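Steel Tray and Serving Tray: Frequently Asked Questions

Applies to the Ullside shallow steel tray and the Jodmont serving tray, as supplied by Zenance. The answers cover size, placement, storage, cleaning and orders. Page maintained by Kausar Jadoon.
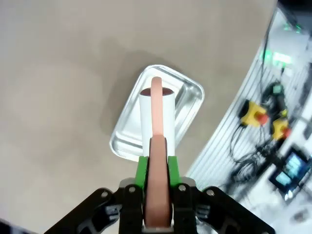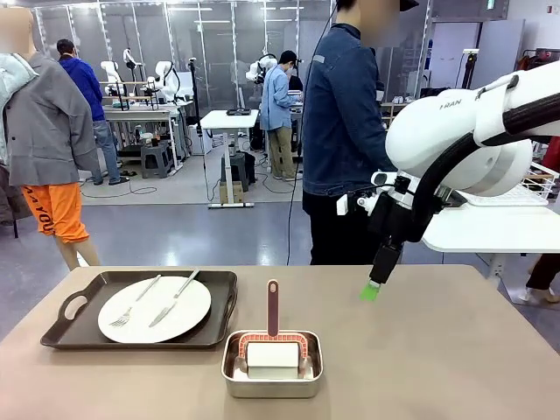

Shallow steel tray in both pictures. Second picture: steel tray with a roller in it, and the dark brown serving tray with plate, fork and knife to its left.

SIZE AND MATERIAL

What are the dimensions of the steel tray?
The long side is 265 mm, measured over the rim. The depth is 35 mm, measured inside from the base to the top of the rim. Tolerances are listed on the data sheet packed with each tray.

What is the steel tray made of?
Stainless steel, pressed from a single sheet. The corners are rounded and the rim is raised. There are no welds or seams in the base.

Is the rim sharp?
No. The edge is turned under at the factory. If a tray has been dropped and the rim has opened up, take it out of use. A bent rim can't be pressed back reliably by hand.

Is there a lid?
Not at present. Lids from the older Kennedy series don't fit.

PLACEMENT

Can a roller be left standing in the steel tray?
Yes, if it stands on its own with the handle up. Set the roller end on the base, clear of the corners. A long handle raises the center of gravity, so test it with a light push before leaving it. If it tips, lay it down with the handle resting on the rim.

Can I stand a cup or other cylinder in the steel tray?
Yes. The base must be clean and dry. Crumbs or grit under one edge are enough to make a narrow cylinder lean. Place it near the middle if something is going to be put into it from above.

Does the tray slide on a smooth table?
It can. An empty tray is light and the underside is bare metal. Use a thin rubber mat or a damp cloth, folded once.

Should the steel tray sit on the serving tray?
No. Keep the two side by side. The serving tray needs its flat area for the plate, and the steel underside will mark the surface over time.

How is a single setting laid out on the serving tray?
Put the plate in the center. For carrying, lay the fork and knife on the plate, parallel and at an angle. Cutlery placed loose on the tray slides toward the raised edge as soon as the tray is lifted. At the table, move the cutlery to either side of the plate in the usual way.

How do I carry the serving tray?
Use the cut-out handles, one hand at each end, thumbs on top of the edge. Do not carry it one-handed with a plate on it. The load limit is 2 kg, including the plate.

CLEANING

Is the steel tray dishwasher safe?
Yes. Load it face down at an angle so the rim drains. Take it out when the cycle ends. Water left in the corners dries to a white film, which comes off with diluted vinegar and a soft cloth.

And the serving tray?
Wipe by hand only. Do not soak it, and dry the inside of the handle cut-outs, where water collects.

Why does the steel look dull in patches?
Usually detergent residue or fine scratches. Residue wipes off. Scratches stay, and they don't affect use. Steel wool makes the problem worse.

Can I use the same steel tray for food and for tools?
Pick one use and keep to it. Mark the underside with a label or paint pen. Washing does not reliably clear paint, glue or lint from under the rim.

STORAGE

Do the steel trays stack?
Yes, nested, with a sheet of paper between each pair. Without paper they tend to lock together. To separate two locked trays, warm the outer one under the tap and twist.

Can they be kept in a wire basket?
Yes, on edge. Check that the wire ends are capped.

ORDERS AND RETURNS

What is the minimum order?
Single trays are available. Bulk pricing starts at 1,000 steel trays. Serving trays are priced per piece at any quantity.

Who handles damaged deliveries?
Mélanie Campbell, returns desk. Include the packing slip and state whether the damage is to the rim, the base or the finish. Keep the outer carton until the claim is closed.

Will the serving tray be offered in other colors?
A lighter brown is planned for November.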